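May, 7:40 am, bench 2

Fuel blend notebook, carrying on from the Gudeta storage job. Coffee in hand and I'm very happy, so this will run long.

The Gudeta terminal wants to know whether the straight-run diesel they've had sitting in tank 12 can go back into the blend pool or has to be sold off as heating fuel. We've now got all the retained samples on the shelf and the first ageing run came out of the oven last night. I was expecting a mess. The colour has hardly moved! Mebrat held the bottle up against yesterday's blank and we both had to check the labels.

What we did, for whoever picks this up:

- Drew top, middle and bottom samples from tank 12, plus one from the line before the filter.
- Filtered all four through the fine glass fibre and kept the papers (they're in the flat tin, second drawer, please don't tidy them).
- Split each one in two. Half gets the Gestero stabiliser at the low dose, half goes in bare.
- Oven at the usual setting, vented bottles, out after 30 hours.

Bottom sample first. It had a bit of haze going in, and I'd put money on water. Spun it down and got a thin clear layer under the fuel, so yes, water, and a little brown fluff sitting right at the join. That's the bit the terminal should worry about. Fuel that old can be perfectly good to burn and still block every filter between the tank and the truck if there's growth on the water line. Adanech is doing the culture slides today and wants the incubator left alone until she says so.

Top and middle are gorgeous. Gum residue on the dosed middle sample was so low I washed the beaker and ran it again, sure I'd mixed it up with the blank. Same answer. The bare one was higher but still inside what Gudeta will accept, so the stabiliser is helping, though they might not need it if the fuel moves before winter. I'd still dose it. It's cheap and the tank isn't going to get any drier.

Odd one: the line sample has more sulphur smell than any of the tank samples. Could be old product left in the dead leg near the pump. Witel did the piping out there, so I've emailed them for the drawing. If there's a stub that doesn't drain, it'd explain the darker filter paper too. Need to ask the terminal when they last flushed it.

Blending trial next. Plan is 20 parts old to 80 fresh from Gakeck, then step up to 38 parts if cloud point behaves. Mebrat thinks we'll get all the way there. I think cloud point will bite us first, the old stuff was a summer batch and nobody was planning for frost when they made it. There's a packet of ginger biscuits riding on this.

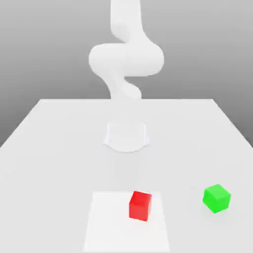
Blending by hand is fine for four bottles but the full set will be a slog, and I keep thinking about how we'd lay it out if we ever automate the dosing. What matters most to me is repeatability at the small volumes, where my wrist gives out before the pipette does. An all-white arm on a rounded base, standing on a wide pale benchtop like that, would suit the fuel room in one way I care about: any drip of dyed diesel would show up straight away. The wide elbow is the part I'd want to measure against our fume hood, though, as the sash only lifts so far and I've cracked my own head on it often enough. Anything that goes in there has to be rated for vapour as well, so it's a daydream until someone checks. Mebrat, if you're reading this, you have the hood dimensions, could you pop them on the inside cover?

Still to do:

- Flash point on the bottom sample after the water's out
- Second ageing run, bare bottles only
- Chase Witel for the dead leg drawing
- Order more glass fibre papers, we're down to the last sleeve
- Rinse solvent is low, the new drum is behind the door

4:15 pm. First blend is made up and cooling. Clear as anything so far! Adanech's slides have a few spots on the bottom sample and none on the others, too early to call. Leaving the cold bath on overnight, note is on the switch.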